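Subject: Re: [torkora-list] Pilo on the autumn series — did anyone else love it?

Hello all,

I've only just caught up with the second episode, so forgive me for jumping in when the thread has moved on. Quoting the bit I wanted to answer:

> I thought the new series of Torkora was flat. The studio is too
> bright, they've dropped the phone-ins, and Pilo spends half the
> programme talking about his holiday house. I used to tape every
> one of these in 2000 and I can't see myself getting to episode
> three. Does anybody know if the Firnar special is still on?

I'm so glad you asked about the special, because yes, it is! More on that further down. 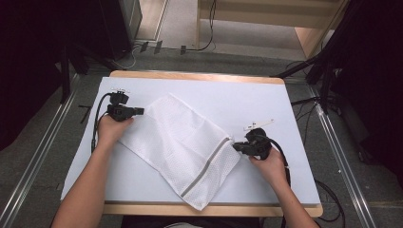
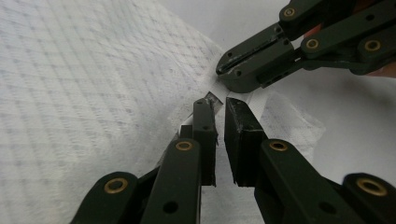
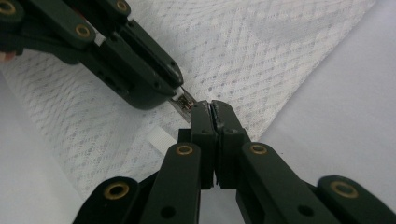
## Why I think you should stick with it

I agree about the phone-ins. They were the best thing in the old shows, and I still laugh about the caller who rang to complain about the theme tune and ended up singing it all the way through. But the sofa interviews have got so much better! The Onishi one in episode two runs for 30 minutes without a break, and for once the guest gets to finish a story. There's a long bit on the tour bus and the lost suitcase that I've now played to everyone in my house, whether they wanted it or not.

As for the holiday house, I rather enjoyed it. Pilo has always been at his funniest when he's cross about something small, and the row over the hot tub (delivered to the wrong village, then delivered again, so he briefly owned two) had me in tears. I can see that it's a lot of pool talk for anyone who came for the music, though.

The lighting I can't defend. Everybody looks as though they're at the dentist.

## The Firnar special

It's been moved to October and made longer. What I've picked up from the end credits and the programme's own newsletter:

- it's a full evening show, recorded in front of an audience at Firnar
- Onishi is back, this time with the band — all 11 of them
- there'll be old clips, including some from the first series
- the phone-ins return for one night only

So there you are, your phone-ins! I'd happily sit through any amount of hot tub for that.

## Watching together

Last time we had a special, eight of us kept a thread going on here while it went out, and it was the most fun I've had on this list in years. Shall we do it again? Please put "SPECIAL" in the subject line so that people who are recording it can steer clear until they've seen it.

Also, if anyone still has those tapes from 2000, I'd dearly love to know whether the episode with the broken piano is among them. I missed the second half when it went out and I've been wondering how it ended ever since.

Happy viewing!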